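The Folding Table: Pictures from Our Clothing Swap Prep
Gallery by Clodagh Moynihan

Anyone who has been to one of the Illedside clothing swaps knows the good part, when the doors open and everyone makes a beeline for the kids' jackets. Fewer people have seen the long, slow, rather cozy stretch that comes before it, with the sorting and the folding and the hunting for the other half of a pair. I have a real soft spot for that part (I grew up in a house where the ironing pile had its own chair), and so I've put together a small gallery about laundry, mostly, and about the odds and ends that collect on a table when laundry is going on.

We had 154 bags come in this season, which is more than the hall on Prastbridge Road was ever built to hold, and by the time everything had been tipped out and looked over we had logged 3379 separate pieces. I still can't quite picture that number, even having folded what felt like most of them! If you're thinking of donating next time, please keep doing just what you've been doing. Clean, dry, and in a bag that closes is all we ask.
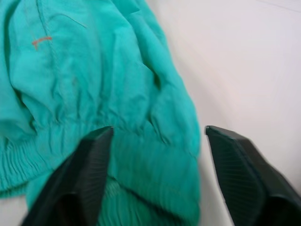

Sportswear is the hardest thing to fold, and I will say that to anyone who'll listen. Cotton stays where you put it, but the slippery stuff has its own ideas, and you turn around to find the sleeve you tucked in has slid back out again. Turquoise like this is always snapped up, so it's worth the trouble, and there's a nice bit of orange stitching near the seam that I'd want facing up on the pile. All those tight little gathers are where I start. I lay the elastic parts flat first, one on top of the other, and then smooth the loose fabric away from them with the side of my hand, slowly, the way you'd smooth a bedspread. If you pull on the loose part first the elastic just springs back and bunches the whole thing up again, and you're left where you began, only crosser. Once it's flat, fold it in half the long way and then in thirds, and set something with a little weight on it while you do the next one.

Socks deserve their own section, so they're getting one. Nearly 50 of ours came in without a partner, and we keep those in a shoebox by the window until the very end, when somebody always finds three or four matches in the bottom of a bag they swore was empty. My mother rolled her socks into balls. My aunt in Droten laid hers flat and folded them once at the heel, and thought the balls were a crime against elastic. I've gone back and forth over the years and have come down on my aunt's side, though I still roll the thick winter ones out of habit.
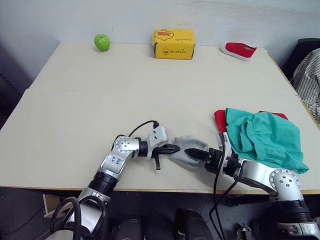 The other thing about socks is that they need to be opened out before you fold them. Get a hand in there, find the toe, and give the whole length a gentle stretch so the heel sits where a heel should. You'll find the thin spots that way too. Anything worn through goes into the rag bag, which goes to a neighbor who restores furniture and can't get enough of them. Anything with a small hole and a good bit of life left goes in my mending basket, and I work through that in the evenings with the radio on.

Then come the small things, which aren't clothes at all. People leave bits in pockets and at the bottoms of bags, and the table gathers its own little collection besides. I try to keep a row along the back so the front stays free for folding. It doesn't always last past lunchtime, but I do like the look of it while it does, all spread out against the wall like a shop window.

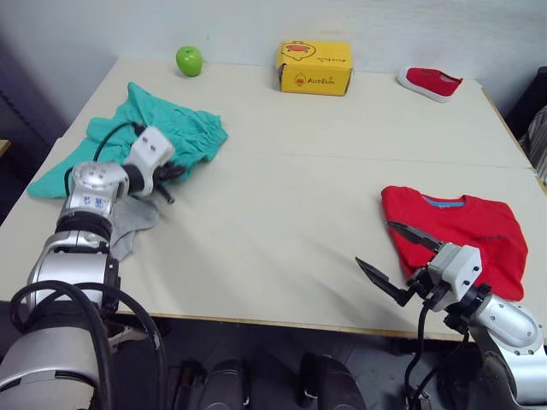

A green apple, a little yellow box and a red canvas sneaker along the back, with the teal still waiting its turn.

Shoes are supposed to go straight onto the rack by the door, by size, with the laces tied together. We had 100 pegs put up for that last winter, and I'd love to see them all used someday. If you're bringing shoes, a rubber band around the pair works every bit as well as laces and saves us a lot of crawling about under the furniture. Boots can just be set side by side in a box. 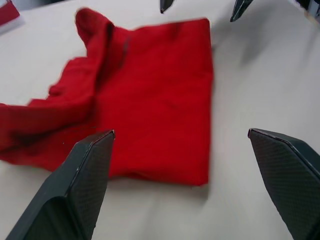
I've saved knitwear for last because it's what I enjoy most. Sweaters never go on hangers here, no matter how short of table space we are, as the shoulders stretch into those sad little points and never go back. We fold them, and I've always worked from one side to the other, getting the first part square and flat before I so much as look at the rest. You can see it on the red one, with the right side lying in a tidy rectangle and the left still in a rumple. It's a lovely strong red, too, the sort that cheers up a whole stack, and I'd put it on top where people can spot it from the doorway. Give each piece a pat, stack them no more than six high, and turn the folded edges toward the front so people can lift one out and leave the others be.

Donations for the next swap can be left in the Hämmerli porch any morning before ten. More pictures will go up once the winter coats are sorted, and if you've got a better way with slippery track pants, please write and tell me!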